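4.2 Counters as holding places

We now turn to the part of the study we enjoyed most, the countertop. In Section 4.1 we treated cupboards and drawers as places with an address: a household can nearly always say where the mugs go. A counter has no such address, and yet things stay on it for hours or for years. Across the 55 households that kept a diary for us, people logged 1564 moments when something was set down on a kitchen surface, and the range is a delight to read (the full list is in the appendix). We sorted the entries into three groups, which we call residents, visitors and strays. Residents live on the counter and have no other home. Visitors are out for a job and are expected to leave. Strays have lost their partner or their purpose, and the lid is the finest stray of them all.

Lids deserve more attention than earlier work on household storage has given them. A lid comes off a container at the start of a meal and then has nothing to do until the end of it. It is flat, so it takes up more room than people expect, and it slides under other things. In the diaries lids were often written up twice, once when they were set down and again when someone moved them to make room. Figure 4 gives two views of the same kitchen, with a red lid lying on the granite in each. 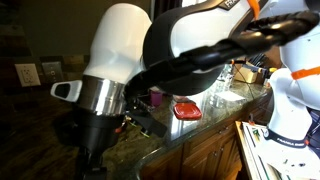 Figure 4(a). Red plastic container lid on a speckled granite countertop.

The color and finish of the counter came up again and again in our interviews, which we had not planned for. People with dark, speckled stone told us that crumbs vanish into the pattern and that they wipe by habit, whether or not they can see anything to wipe. Glare was the other complaint. On polished stone a patch of light can look very much like a spill, and one diary keeper wrote in March that she had "dried the same dry spot all week." A bright red lid is easy to find on such a surface. A clear one is a different story, and several households had given up on clear lids altogether!

Residents behave quite differently. They tend to line up along the wall, and once there they shape everything that happens in front of them. Lingyun Bai, who coded the first round of diaries, noticed that small items gather in the strip just ahead of a large appliance, and we have since called this strip the apron. Peiyu Duan coded the same entries without seeing her notes and drew the apron in nearly the same place. The apron is where paper ends up, along with cups, clips and whatever was in a person's hand when the toast was ready. The kitchen in Figure 4 shows it nicely - the coffee maker stands back against the wall, and a creased beige sheet lies flat on the stone in front of it.
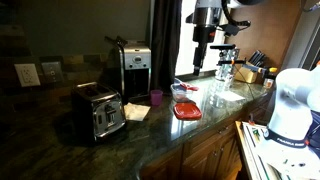
Why do toasters and coffee makers so often end up side by side?
They are used at the same time of day and both need power, so most households put them near the same outlet. Moving one usually means finding a new spot for the other.

The pairing matters for tidying, too. When we asked people to clear a counter the way they would before guests arrive, they worked around the residents and hardly touched them. Visitors went first, cups above all, and they went quickly. Strays came last and took the most thought, as each one sent its owner looking for a partner. In 8 of the households the search for a missing container was dropped and the lid went into a drawer by itself, where it joined others like it. We return to these drawers in Section 4.3, together with the Pudo and Plivari storage trials, in which lids and containers were kept nested together from the start.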